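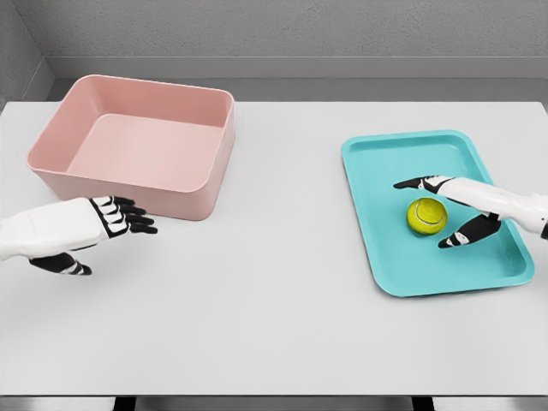
Ewan Matheson has collected transport tokens for 40 years and catalogued them for 12. His subject is the Stuswood ferry token, a brass piece struck in several varieties and withdrawn when paper tickets were brought in. We talked mainly about sorting, which takes up most of his time and which he thinks is badly described in the printed guides. He works with two containers and a clear surface between them. A pink bin at the left of a white table and a teal tray at the right would suit him well enough. "Unsorted on one side, checked on the other," he said. "The colours should differ, so that you don't put a piece back where it came from."

The standard reference is still the Hepburn list, which gives 17 varieties of the Stuswood token. Matheson accepts most of them. His objection is to those separated only by the width of the rim. "Rim width changes with wear, and it changes with the collar. If you measure a worn piece at one point you will get one variety, and if you turn it a quarter you will get another. I measure at four points and write down all four."

He divides the series first by the reverse. The early reverse has a boat with a single mast. The later one has the same boat with a line of water under it, cut into the die by hand – the line wavers, and it wavers in the same place on every piece from that die. Die cracks come next. One crack runs from the mast to the rim and gets longer through the striking, so the pieces can be put in order.

"That is the most useful thing on the whole token," Matheson said. "You don't need the records. You need a lens and a decent lamp set low."

The records are thin in any case. Fraser Gillies, who went through the ferry company's ledgers, found payments for blanks but none for dies. A delivery of 354 pieces is entered in May of the first year, with no note of the reverse used. Matheson takes these to be single-mast pieces. Gillies has said in print that the entry could refer to replacements for a damaged lot, and the two have not settled it.

On cleaning, Matheson was brief. He uses distilled water and a soft cloth and leaves the toning alone. Brass that has been dipped goes an even pale yellow, and the detail in the water line suffers. He will still record a dipped piece but gives it a separate mark in his notes.

I asked about prices. Common varieties sell for very little and he sees no reason for that to change. The exception is the token with the reverse struck upside down in relation to the front. Kirstin Kinnear owns one, bought in a mixed lot, and he has examined it. "The rotation is complete and the edge is undisturbed. It is a proper striking error. I have seen others offered that were two tokens ground down and joined. Look at the edge and weigh it."

His own list will be issued in loose sheets, so that single pages can be replaced. The rim measurements will be printed in full, all four for each piece. The section on the later reverse is finished, and he is now redrawing the die cracks at a larger scale.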